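I've been meaning to write about the teleop work since June, and every time I sit down I end up fixing something on the rig instead. So it's Sunday, the coffee is made, the laptop with the rig software on it is in the other room, and I'm going to get this down.

For anyone who came here from the woodworking posts (hello, I do still own a plane): for the past while I've been spending my evenings at the shared shop in Boltthorpe, teaching a pair of robot arms to sort small things into baskets. You hold a smaller pair of arms, the leaders, and whatever you do with them the big arms do on the table. The cameras and the joint positions get recorded the whole time, and later a model gets trained on the lot. Each recorded go is called an episode. We have 421 good ones of the sorting task so far, and I have personally driven more of them than my shoulders would like.

The first thing I learned is that I'm a terrible teacher. I thought I'd be great at it! I'm patient, I explain things to my nephews, I label my drawers. But an arm doesn't hear any of your explaining. All it gets is what your hands did, including the little dithers. I have a habit of coming down over an object, stopping, thinking about it, and then going in for the grab. Noboru Wada, who set up the leader arms and has the smoothest hands of any of us, watched a playback of mine and asked, very kindly, what I was waiting for. I had no answer. The first policy we trained, mostly on my episodes, came down over every object and stopped there, thinking about it, sometimes for good.

So now I decide before I touch the handles. I say it out loud, too, which makes me sound a bit odd to the people at the next bench: "red one, left hand, yellow basket." Then I just go. If I fumble the grab I try again at the same pace and keep recording, and those recoveries have been some of the most useful episodes we've got.

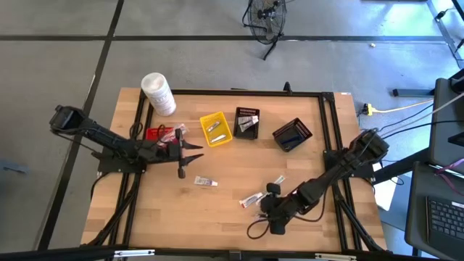 The choice of objects took us longer than I'd like to admit. We began with wooden blocks, which are lovely to pick up and teach you next to nothing about real shopping-bag sorts of things. Small packages are much meaner. Anything shiny or see-through is a pain, and plastic wrapping will slide away from a fingertip as if it had somewhere to be. Pens roll. Tubes roll a bit and then stop at whatever angle is least convenient for your wrist. The mesh baskets were my idea and I'm still proud of them, although the first time I caught a gripper tip in the mesh and lifted the whole basket off the table I was less proud.

Two arms are also harder than one, in a way I hadn't expected. My right hand does everything in life and my left hand holds the nail. On the leaders it's just the same, and early on the left arm hung around doing nothing for whole episodes while the right one stretched clear across the table. Kiyoshi Murakami put a stop to that. He made a rule that each arm takes what's nearest to it, and he'd move things between episodes so the left got its fair share. It was slow going for a week or so. Then one evening I noticed I'd stopped thinking about which hand was which, and I was so pleased I bumped the two grippers together.

We do 3 sessions a week now, and I've settled into a few habits. I shuffle the objects every time, even when I'm tired and it would be easy to put them back where they were. I take a proper break when my grabs start getting snatchy. I also throw episodes away much more freely than I used to, which hurt at first.

The next job is to get the arms to push aside something that's lying on top of what they want, and I've already tried it a few times by hand. It's awkward and rather fun. Noboru wants to rebuild the leader handles before we record any of it, so I've promised to cut him some new grips out of a nice bit of cherry I've been saving.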